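Relatório de progresso – Projeto Kinito
Período de referência: julho
Data de entrega: 7 de agosto de 2024
Destinatário: Fundo Sjögren

1. Situação geral

O projeto avalia a tolerância cutânea e a estabilidade de um creme de barreira sem perfume, destinado a pele seca e reativa. As tarefas do segundo pacote de trabalho estão concluídas, com exceção da leitura final de pH. O recrutamento para o teste de uso foi encerrado com 100 participantes inscritos, conforme o protocolo.

2. Formulação

Foram comparadas 4 variantes da base, todas com o mesmo teor de glicerina e diferentes proporções de ceramidas. A variante C apresentou separação de fases no ensaio de centrifugação e foi retirada. As restantes seguem em câmara climática. A Trundon forneceu o emulsionante em dois lotes; o segundo chegou com certificado de análise incompleto e ficou em quarentena até à receção do documento corrigido. 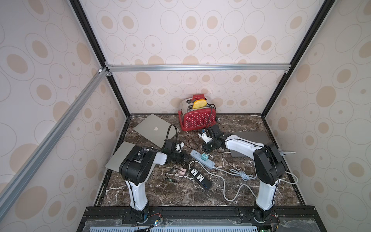

A viscosidade da variante B baixou ligeiramente entre a primeira e a segunda leitura, dentro do intervalo de aceitação. Propõe-se manter a concentração atual de espessante e repetir a medição no final do ciclo.

3. Teste de uso

Cada participante recebe uma bisnaga e um diário de aplicação, a preencher à noite. A perda transepidérmica de água é medida no antebraço, após aclimatação em sala com temperatura e humidade controladas. Os critérios de exclusão não foram alterados – mantém-se a interdição de retinoides tópicos durante o estudo.

4. Execução financeira

Os custos de laboratório ficaram dentro do previsto. Houve uma despesa adicional de 900 euros com a calibração do corneómetro, coberta pela rubrica de manutenção. Solicita-se autorização para transferir até 200 euros da rubrica de deslocações para consumíveis.

5. Próximos passos

Leitura final de pH das variantes A, B e D. Envio das amostras à Rusia para o ensaio de eficácia dos conservantes. Revisão do texto do rótulo, incluindo a ordem dos ingredientes e o prazo após abertura.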